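Sorting the block backlog, part 3

The Likby bins came in February and sat in the hall for longer than I planned. I bought 9 of them because the shelf takes three rows of three, which fixed the number of categories before I had looked at a single block. That is the wrong order to do it in, but the shelf was already screwed to the wall.

For anyone starting with this post: the backlog is all the plastic building blocks that have collected in this household, plus a box from a yard sale that I should have left on the driveway. Part 1 covered washing. Part 2 covered drying, which took more space than washing and ended with every towel in use. The total after washing was 1,018 pieces. I counted by weight first and then by hand, and the hand count is the one I trust.

The sort happens on the white table. I tried the floor and the kitchen counter before that. The floor is hard on the knees, and the counter has a speckled pattern that hides small parts. A plain white top shows everything except white blocks, which I find by running a flat hand across the surface at the end. The one defect is the seam between the two panels. Thin plates can lodge in it if they land on edge, so I keep the work on the near side and use the far edge for bags.

Bags are the holding stage. A mixed lot stays in clear plastic until its turn comes up, so I can see what is in it without opening it. Paper is easier to stand upright but has to be labeled, and I don't always label. 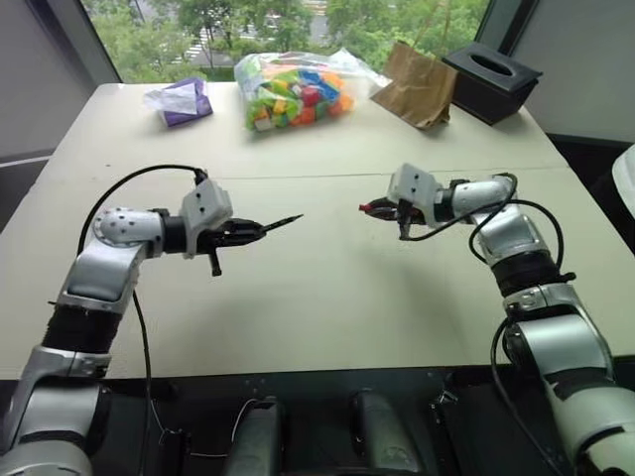

The order of operations matters more than the containers. My first attempt was by color, which is quick and looks good on a shelf. It is poor for building. Finding a red two-by-two in a bin of red is slow, because every shape in the bin is the same color and the eye has nothing to work with. Finding it in a bin of two-by-twos in mixed colors takes a couple of seconds.

So the current scheme is by shape:

Row one: two-by-four, two-by-two, and everything one stud wide.
Row two: plates, slopes, arches.
Row three: wheels and axles, windows and doors, unidentified.

Unidentified is the fullest bin. It has two off-brand systems in it that almost fit the others. They go together with force and come apart with a butter knife. I have not decided whether to keep them.

I work in batches of one bag. Pour, spread to a single layer, pull the largest shape first, then the next largest. Pulling the big pieces early clears space faster. Broken pieces go straight in the trash and do not get a bin. With this method I have done 800 pieces so far. The remainder is mostly small parts and will be slower.

Two notes on the bins. The lids are a friction fit and let go if you carry a full bin by the rim, so lift from underneath. The label slot on the front is slightly narrower than a standard index card, and I trimmed each card with scissors.

Part 4 will be the labels and whatever I decide about the unidentified bin.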